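From: Noémie Deschamps
To: kurness-parents list
Subject: Re: [kurness-parents] Whooping cough, and what the night line told us

Hello all,

Replying to Lionel's message, which I've left at the bottom for anyone who cleared out their inbox in November and is now pretending to have read it.

We are on the far side of the same cough, so I can fill in a few of his blanks.
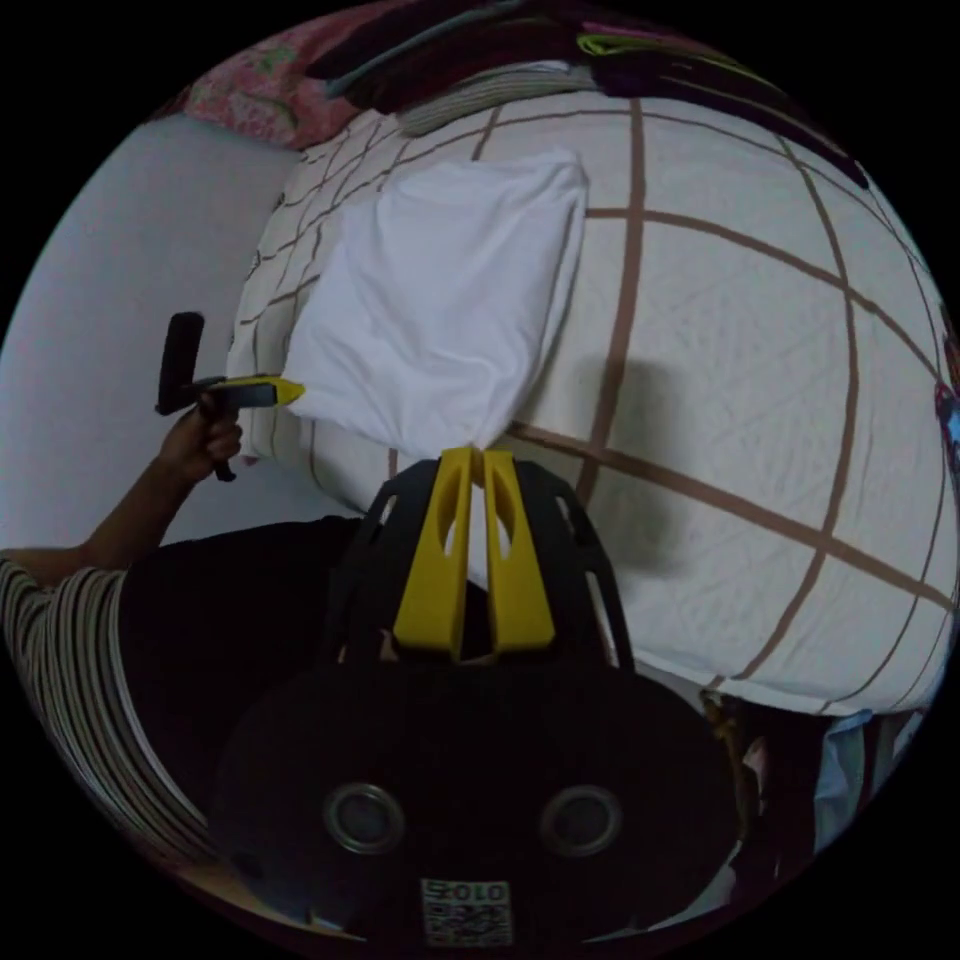
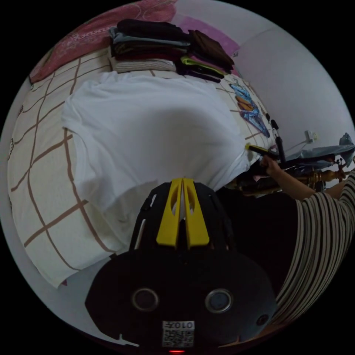 Bedding and laundry.

On to Lionel's questions, in whatever order I get to them.

The whoop. Our youngest never whooped. I had it in my head that you'd know whooping cough by the whoop, the way you know a cuckoo clock by the cuckoo, and so for nine days I told everybody it was "just that thing going around." Very small babies often don't do it at all. What she did was go quiet, go a bit dusky around the mouth, and then cough until she threw up. If your baby pauses in her breathing or changes colour, you don't write to a mailing list, you call the ambulance. I am putting that near the top in case you're skimming.

The swab. They go in through the nose and a good deal farther than you think there is nose. Ours took two days to come back. The doctor at the Kurness clinic started the antibiotics without waiting for it and said the result was mostly for the benefit of Public Health, who did phone, and who were very nice, and who wanted to know the name of every person we had sat beside for the past three weeks. I don't know the names of people I've sat beside for years.

The antibiotics. Lionel asks why his son is still coughing after finishing his. So did I, at some volume. The answer we got is that they stop you passing it on, and if you catch it very early they may take the edge off, but by the time most of us have worked out what it is the cough has moved in and changed the locks. Ours went on for ten weeks. It fades, comes back with the next cold, and frightens people in line at the pharmacy.

Going back to school. We were told five full days of the antibiotic and then he could return, cough or no cough. The school was told the same thing and still sent him home at recess on the first day. I'd ask the clinic for a note. Ours was one line long and worked like a charm. Margaux Gilbert in the school office has seen a few of them by now and will not make you explain it at the counter.

Sleep. There isn't any. We did shifts, changing over at 2 in the morning. I recommend a firm rule that whoever is off shift is off shift and does not lie there calling out suggestions. We also gave up on nice sheets and went to whatever was clean, with a towel over the top, and a second set already folded on the chair. Small drinks, small meals, often. He kept down more in the half hour right after a coughing fit than at any other time of day, which sounds backwards but the nurse said to try it and she was right.

Cough syrup. Don't bother. The pharmacist talked me out of two different bottles, one after the other, and then out of a vapour rub for the baby, and by the end of it I'd have bought a car from him if he'd told me not to.

Honey is fine for the big one. Never for a baby under a year. My mother-in-law has now heard this from me, from the nurse and from a pamphlet, and remains of the view that we are all being a bit precious.

Boosters for the grown-ups. This is the part I'm sheepish about. I had mine while I was expecting, both times, as you're supposed to. My husband believed he'd had his "for the army," by which he means a summer of cadets. He hadn't. He's had it now. Yevdokiia Chornovol told me the walk-in hours at the clinic are good for this, and that the wait is shorter after supper. She took her whole household including a lodger.

The phone line. I had much the same experience as Lionel, down to the music. I'd only add that the second time I rang, I said the baby's age before anything else, before hello practically, and was put through to a nurse straight away. With the first call I'd started at the beginning of the story, like a fool, and got as far as the birthday party.

If anyone is in the thick of it and needs groceries left on the step, we're all past the catching stage here and I'm driving by most streets anyway. Kosmas Papadakis has a stash of those electrolyte freezies too, unless his own children have found them.

Noémie

PS. The cold-mist humidifier that's been doing the rounds is at our house. It has been cleaned. I can't speak for how it arrived.

On a night in November, Lionel Leclerc wrote:

> Hi neighbours,
>
> We have had the phone call nobody wants from the school, meaning the one that
> starts with "there's no need to worry." Whooping cough, confirmed, our
> eldest. He's in the after-school program so there's a fair chance some of
> yours have been coughed on. Sorry. He was brought up better than that, in
> theory.
>
> He's had every one of his needles, for what it's worth, and the doctor says
> that's why he's on the couch complaining about the remote and not in a
> hospital bed. The protection wears down over the years, apparently. I did
> not know this. I thought you were done, like with chicken pox or algebra.
>
> I rang the night line when he coughed so hard he couldn't get his breath.
> They played me 17 minutes of pan flute, and then a very calm woman asked me
> to hold the phone near him so she could listen. He of course stopped
> coughing at once and asked her how her night was going. She told us to have
> him seen in the morning, and to go straight to Emergency if his lips went
> blue or he couldn't drink.
>
> Things I'd like to know, if anyone has been through it:
>
> - Does it always come with the whoop? His is more of a honk.
> - He's finished his antibiotics and is still coughing. Is that usual?
> - When did your school let them back?
> - Is there any cough syrup that does anything?
> - Do we adults need a shot? I'm fairly sure I had one in about grade nine.
>
> If you've got a new baby at home or you're expecting, please call your own
> doctor and mention that you may have been near a case. They took it
> seriously when we told them my sister had visited with hers, and had the
> pair of them in that same afternoon.
>
> We're staying put until he's cleared. If you see me at the end of the drive
> in my housecoat I'm only getting the mail.
>
> Lionel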